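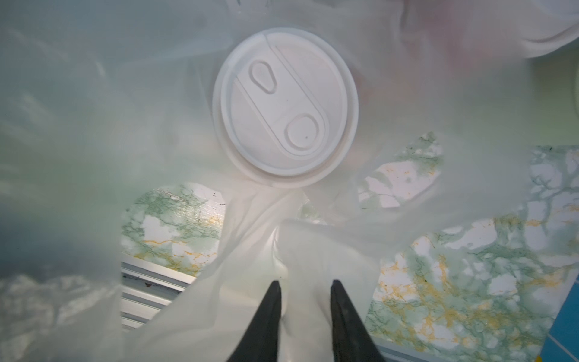

Wednesday, training workshop, Closberg room

Notes from the second run of the door-knocking module. Edem led, I kept time and wrote things down. Kekeli and Helju sat in at the back and filled out the observer sheets.

Started 6:40 instead of 6:30. Sign-in was slow again, one pen for two clipboards. Bring more pens.

List work first. The Ofori precinct file has 3689 registered voters in it. Bartosz pulled everyone who voted in the last two local elections but skipped the one before, and after removing bad addresses we had 137 doors for the practice walk. That split into four turfs without much trouble. Turf 3 has the apartment block with the locked lobby — call the manager before sending anyone.

Script changes tried tonight:

Dropped the opening line about the county budget. People read it like a form. New opening is name, street you live on, then the question about the bus route. Pairs got through it in under a minute.

Moved the ask for a yard sign to after the ask for a vote. Hạnh thinks it still comes too early. I don't agree, but we'll run it both ways in November and compare.

Added a "leaning" box to the tally sheet. Three people marked it for anyone who was polite. Needs a written definition. Edem's wording: says they would vote for us today but wants to hear more. Use that.

Role play ran long. The angry homeowner part took 20 minutes and only four pairs got a turn. Cut it to one demonstration by Edem and then straight into pairs.

Practice walk results from Saturday's group, same script minus the new opening: 83 doors knocked, 50 with somebody home. Contact rate looks high to me. Helju is checking whether they counted people talked to on the sidewalk.

Predon export is still dropping apartment numbers. Bartosz has written to them twice. Until it's fixed, print from the old spreadsheet.

To do:
Hạnh — reprint tally sheets with the definition on the back
Kekeli — lobby access, turf 3
Me — type up observer sheets, send to Edem before the next session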